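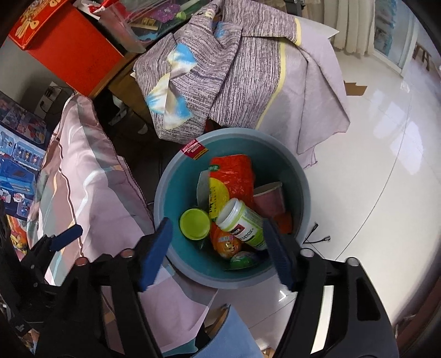
Saturday, May 7, 2022. Bin-sorting demos, second site (the Rumville house). Plan for the day was to get the pick-from-bin task up to a usable number of demos with the hand-held grippers, both hands. The bin is the round teal one with the wide rim, on the tile floor, filled with packaging: the crinkly red package, pink paper cup, wrappers, and the white supplement bottle with its green cap off and lying separately. First target is the bottle, grip across the body, lift clear of the rim, set down on the right. The fingertips have to be open before they go below the rim. Coming down half closed and opening inside pushes the pile around, and the policy copies that.

Kept 22 from the morning. Threw out the first few, which were me getting used to the triggers again.

Tracking. Lost it twice on the approach when I came in fast from standing height. The tile is glossy and picks up the windows, and I think the tracker was latching on to the reflections. Pulled the curtain for one run and it held, but one run is not a test. Left the curtain open after that and slowed the approach down. Went back to the mapping step after each loss and did a slow loop of the room first. Takes a minute and is worth it.

Bottle. Grabbing near the mouth lets it swing, and then the base catches the rim on the way out. Grabbing at the middle is better. If it is lying diagonally, rotate the wrist before descending. I did it both ways early on so those demos are mixed - tagged them "late rotate" so we can drop them from training and compare.

Cap. Flat against the bottom of the bin it is close to impossible with the padded tips. What worked was tipping it up against the side wall with one finger and then closing. That is two motions and it looks different every time. I would leave the cap out of the first training set and do it as its own task.

Wrappers. Easy to pick, hard to see whether you have one or two. Had a double pick and only noticed at the drop. Kept it, labeled it as double.

Paper cup. Crushes if you close all the way. Stop when the rim starts to bend. The width signal shows this clearly in the log, so maybe we can use it.

Left hand. Mostly idle while the right one picks, and I was letting it drift. In replay it wanders in and out of view for no reason. From the afternoon on I held it at the left side of the rim, open, and kept it there until the right hand was clear. Please do the same so the sets match.

Brallon logger: dropped out at frame 608 on one run, no error message, just a short file. Restarted and it was fine. Same thing happened in November with the old firmware. If it happens to you write down the frame, I would like to know if it is always the same one.

Total for this task is now 3,276 counting the Sutherland set. The target for the first training run was 2,000 so we have plenty, but nearly all of it is from one room with a square bin. I would sooner have more rooms than more demos.

Next:
- upload to Skukia tonight, check file lengths before deleting anything local
- shuffle the contents between every demo, I got lazy after lunch and did it every third one
- curtain open / curtain closed, ten each, same approach speed
- new pads for the right gripper, the current ones slip on the bottle label
- ask whether we want the two-handed version, one hand steadying the rim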